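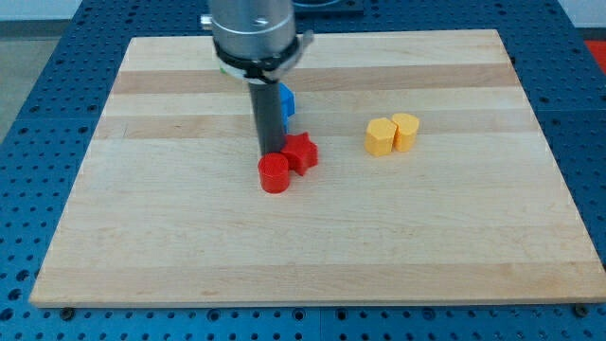

A striped wooden board on the perforated blue table, with the arm above it.

Grumen

Cut paths for sticker and label sheets, made from ordinary SVG artwork.

Grumen reads a drawing, finds the outlines you want cut, puts them in a sensible order and writes a file your drag knife cutter can follow. It runs from the command line, it's small, and it works offline. If you have ever watched a knife travel from one corner of a sheet to the other and back again for every single sticker, you'll enjoy this a lot!

The package also carries the Vaka set, which is our collection of cutting results on label stock. You can use the set without the program and the program without the set, but they get on very well together.

What's in the box

grumen/ the program itself
shapes/ 302 test outlines, all SVG, one outline per file
vaka/results.csv 2168 rows, one row for each cut
vaka/materials.csv 26 label materials
docs/ notes on corner handling and on writing your own output format

Getting started

You need Python 3.10 or newer. Nothing else has to be installed by hand.

pip install .
grumen check mysheet.svg
grumen cut mysheet.svg --material paper-matt --out mysheet.plt

Run check first. It tells you about open outlines, outlines lying on top of each other and anything smaller than the knife can turn in. Most bad cuts we've had came from a gap in the drawing so small you couldn't see it on screen (we have all been there), and check finds those in a moment.

By default Grumen cuts every path on a layer called cut. To use another layer name:

grumen cut mysheet.svg --layer outline

Colours are ignored. So are text objects, so turn any lettering you want cut into paths before you save.

How the ordering works

Small inner shapes go first, then the outlines around them, then the sheet edge. This keeps the backing stiff for as long as possible. Within each group Grumen picks the nearest starting point, then tries swapping pairs until the total travel stops getting shorter. It isn't the best possible route, but it's quick and the savings on a full sheet of small labels are lovely to see.

The order is always the same for the same drawing and settings. If you change the material, the route may change too, as some materials ask for a longer lead-in.

Corners and knife offset

A drag knife trails behind the centre of its holder, so a sharp corner needs a little swing to turn the blade. Grumen adds the swing for you. Two settings matter:

--offset the distance from holder centre to blade tip, in millimetres
--swing-angle corners sharper than this get a swing

Get the offset right before touching anything else. Cut a few small squares from docs/squares.svg and look at the corners. Rounded corners mean the offset is too low. Little horns sticking out mean it is too high. Change it in tiny steps and cut again; scrap paper is fine for this.

Very thin points, such as the tips of stars, may still lift. Try --slow-corners, or use --passes 2 with lighter pressure. Two light passes are our favourite cure for thick vinyl.

The Vaka set

Each row in results.csv is one shape cut once in one material. The columns are:

shape_id matches the file name in shapes/
material_id matches a row in materials.csv
pressure as set on the cutter, in grams
speed in millimetres per second
passes how many times the knife followed the path
offset the value given to Grumen
result clean, tag, lift, through or miss
note free text, often empty

The result words mean:

clean: the label peels away with no help and the backing is whole
tag: one or more spots still hold on to the waste
lift: a corner or edge came up during the cut
through: the backing was cut as well
miss: the end of the path didn't meet the start

Where a cut had more than one fault, we wrote down the worst one and mentioned the others in the note. Results were judged by eye and by peeling, so there's some taste in them. The line between clean and a very tiny tag is the shakiest, and we'd suggest treating those two with care if you're training a model or drawing charts.

Not every shape was cut in every material. Plain rounded rectangles and circles have far more rows than the fancy shapes, and matt paper has more than anything else. Please don't read the share of clean rows as a score for a material! Tricky materials were often tried at odd settings on purpose, to find where they gave up.

Pressure values don't carry over neatly between machines. Use them as a starting point and do a test cut.

Known problems

Outlines with thousands of points are slow in the swapping step. Use --quick to skip it.
Dashed strokes are cut as solid lines. For perforated edges use the perf layer instead, described in docs/perf.txt.
Files saved by some drawing programs use pixels with no stated size. Grumen assumes 96 to the inch and prints a warning.
Registration marks are read on flat sheets only. Roll support is in the works and we can't wait to have it.
Foil rows added in February have empty speed cells. These are real gaps, so leave them out of any averages.

Adding to the project

New rows are very welcome, and the dull ones are as useful as the disasters. Copy vaka/template.csv, fill it in and send it as a pull request. Keep your own units out of the number columns, even if your cutter shows them differently. If your material isn't listed, add it to materials.csv with the face, the glue type and the thickness of the backing.

For code changes, please run the tests first:

python -m grumen.tests

A new output format is one short file. Look at formats/plt.py and copy its shape.

Names

Emum is the older version of this program. Its settings files still load, apart from the corner section, which is skipped with a message. Vakulenko is the sans-serif lettering used on the sample sheets, already turned into paths, so there's no font to install.

Licence

Program: MIT
Shapes and the Vaka set: CC BY 4.0, credit to the Grumen project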